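**Unit 4 handout: looking after the two-arm cell**

Welcome back! In October we get our hands on the Romlow cell, and this is my favorite unit of the whole course. You've read the theory on wear and backlash. Now you get to go hunting for it.

Before you touch anything, open the cell log and read the last entry. Cell hours should be at the top. We service every 1,000 hours, and the last full service was logged at 1,782, so work out where that leaves your team. Then do the walk-round, left arm first:

- mounting plate bolts, then the base rail
- cable ties on every link (a missing one matters more than you'd think!)
- conduit on the right arm, especially where it arcs over near the wrist
- wrist camera: lens clean, module tight
- gripper jaws closing square

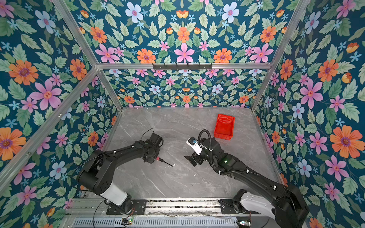
*Fig. 4.1. The cell with both arms over the table, bin at back right, screwdriver on the tabletop.*

Look at how the cables run along the arms. A loop at the wrist needs enough slack for the joint to turn fully, and no more. Move each joint slowly through its range with the power off and watch the loop the whole way. It's a lovely thing to see once you know what you're looking for.

Loose wires across the front rail get routed and tied before power-up. Write down what you moved.

Log sheets go to Drahomíra Rusnák, with the form number (534) in the top corner. Allow 20 minutes per arm. Bring your Vlček chapter for the backlash exercise, we'll start with the shoulder joint.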